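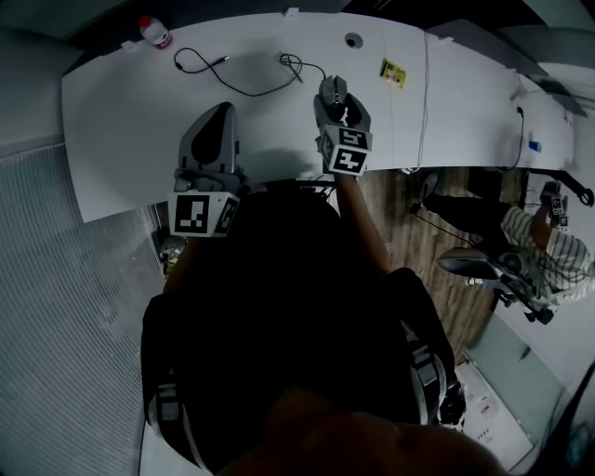
Should the cables go through the hole in the desk or over the edge?

Anything that stays on the desk permanently goes through the hole. Leads that come and go with people's bags can hang over an edge, as long as they're clear of knees and chair wheels.

Section 3: Cables, surface and daylight

By now you should have the Pluria standing level on the floor and the curve facing the way you want it. If it still rocks, go back to Section 2 and sort the feet first, and yes, I know it's tempting to leave it. I left mine for a fortnight and spent the whole time wedging folded cardboard under it.

You'll need a soft cloth, a bowl of warm water with a drop of dishwashing liquid, a few reusable hook-and-loop ties and a pencil. A torch is handy too, for peering underneath.

Clearing the top

1. Take everything off. Drink bottles, loose cards, plugs, the lot. I put mine on a chair in one big heap and sort it later (a tray would be more dignified).

2. Unplug each lead at the wall before you pull it off the desk, then lay it on the floor in the direction it came from. If you've got a pile of black cables that all look the same, wrap a bit of masking tape around each one and write what it belongs to in pencil.

3. Undo any coils and knots now. Start from the loose end and work back towards the middle, and don't yank. A lead that has lived in a tangle will want to spring back into one, so let it hang for a bit.

4. Wipe the top with the damp cloth, following the curve from one end to the other, then dry it straight away. Gloss white shows every smear when the light is on it, and you'll see them all as soon as you sit down.

Caution: No scouring pads and no cream cleanser on a glossy top. I tried a tiny dab of cream cleanser on a coffee ring at home and now I have a dull patch the shape of a coffee ring, so that went well.

Routing the cables

5. Find the grommet hole and run a fingertip around the inside. You're feeling for grit or a rough bit that might rub on a lead. Wipe it out if it's mucky.

6. Feed the fattest plug through first, from the top down. Small metal plugs will follow easily, but a chunky one won't go past a bundle that's already sitting in the hole. Have someone underneath to catch it if you can — otherwise it swings and clouts the leg of the desk.

7. Leave a hand's width of slack on top for each device and pull the rest down below. If you like to shuffle your keyboard around the curve as the day goes on (I do, constantly), leave a bit more.

8. Gather the slack underneath in a loose loop and put a tie around it. Loose means you can still slide a finger under the tie. Please don't fold cables tightly back on themselves at the plug end.

9. Now deal with the visitors, meaning phone chargers and whatever else people bring. Pick one spot on the edge for these and stick to it. At our place in Rinis we use the end furthest from the door, and any lead that drops over the edge there gets unplugged and rolled up at the end of the day.

Note: If a lead crosses the spot where your feet go, it's in the wrong spot, even if it looks lovely from above. Sit down, wheel the chair back and forth, stretch your legs out, then move whatever you caught.

Caution: Don't run a power lead under the chair wheels, and don't hide a power board under a rug. If the lead won't reach the outlet without being pulled tight, shift the desk closer.

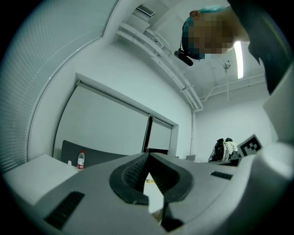
Dehghan
Set-up and fit-out, Forkinby

Daylight and blinds

I used to do this bit last, after the chairs, and I've come around to doing it before anything goes back on the desk. It's much easier to turn a bare desk than one with your whole working life spread across it!

10. Sit where you'll be working and look along the curve with the blinds up. Then try it with them down. On a white top the glare can come up at you from the surface as well as straight in from the window, and you won't catch it standing.

11. With a slatted blind, tilt the slats until the bright bars are off the part of the desk you use. You don't need to shut it completely. I like the slats angled up a little so the light goes to the ceiling.

12. With a roller blind, bring it down slowly and stop when your eyes relax. If you've got two of them side by side, set both to the same height, or you'll end up with a bright patch that creeps across the desk all afternoon. (In June, when the sun sits low here, I give up and pull them right down after lunch.)

13. Switch on the overhead lights and check again. A long tube overhead can show up as a white stripe on a glossy surface. Slide your screen or your papers along until the stripe falls somewhere you don't look.

14. If none of that fixes it, swing the desk. You'll want two people, one at each end, and both of you lifting. Dragging it will undo your levelling, and I'd rather you didn't have to read Section 2 again.

Caution: Check underneath before you lift. The cables you've just tied up so nicely are now attached to the wall, and you'll need to unplug them for the move.

Putting things back

15. Bring back the things you use every day, and stop there for the time being. Work like that for three or four days. Whatever is still on the chair after that probably wants a drawer.

16. Keep drinks away from the grommet hole. A bottle with a screw cap is a better bet than an open cup, and I park mine towards one end, well clear of where the plugs sit.

17. Give small flat things like cards and packets a fixed home. They slide under keyboards and vanish, and then turn up when you've already replaced them.

Note: Clips on the far edge are good for holding thin leads in place, but go easy on the thick ones. If you have to force a cable into a clip, leave it out and use a tie underneath.

Check the ties again after a couple of weeks. Somebody will have added a charger by then, and it'll be threaded through the middle of your tidy loop. Pull it out, coil it, and start again from step 8.

Chair height and armrests are covered in Section 4.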